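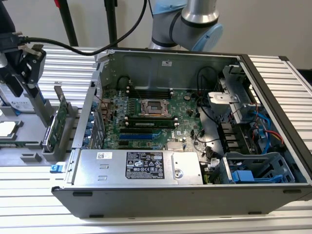 About Us

Ukeck takes apart, tests and rebuilds business desktop computers. We buy retired towers from offices and schools, recover the parts that still meet specification, and return complete machines to service under the Flostik label. Our shop is in the Kavanagh building, on the ground floor, with receiving at the rear dock.

The company was started by Dagim Negussie and Róisín Mac Giolla. Dagim runs the bench and writes the test procedures. Róisín handles purchasing, records and customer accounts.

What we work on

Most of our intake is full-size and mid-size towers with standard socketed processors and removable memory. We do not accept laptops, all-in-one units or machines with liquid cooling. Last year we received 762 towers. Of these, 743 were rebuilt or used for parts, and the rest went to a licensed metal recycler.

How a tower is processed

Each unit is logged in Flesora, our inventory system, before the case is opened. It is then laid on its side with the panel off and worked from above. Drives come out first and go to locked storage for erasure. Expansion cards follow, then the processor and memory. The power supply stays in the chassis until it has been load tested.

Memory is tested one module at a time, then in matched pairs. A slot that fails with two known good modules is marked bad, and the board is pulled from the rebuild line. Processor sockets are inspected under magnification for bent or dirty contacts before a chip is fitted. We replace coin-cell batteries on every board regardless of the measured voltage.

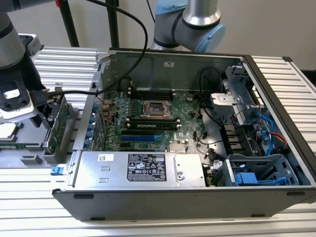 Desktop tower open on the bench, CPU socket empty, two memory modules in place.

Rebuilt machines

A Flostik desktop ships with a tested power supply, a new solid-state drive and a printed test sheet listing the serial number of each major part. Cosmetic marks on the case are noted on the sheet and are not repaired. The warranty covers parts and labor for 2 years. Memory and storage upgrades done by the customer do not void it.

Spare parts

We keep up to 300 power supplies in stock, sorted by connector type and rated output. Boards, heatsinks, drive brackets and slot covers are also sold separately. Part requests should include the model number from the case label and, where possible, the number printed on the board.

Receiving hours are 8:30 a.m. to 3:00 p.m. Lots of more than ten towers need to be booked ahead. The shop closes for stock count in January.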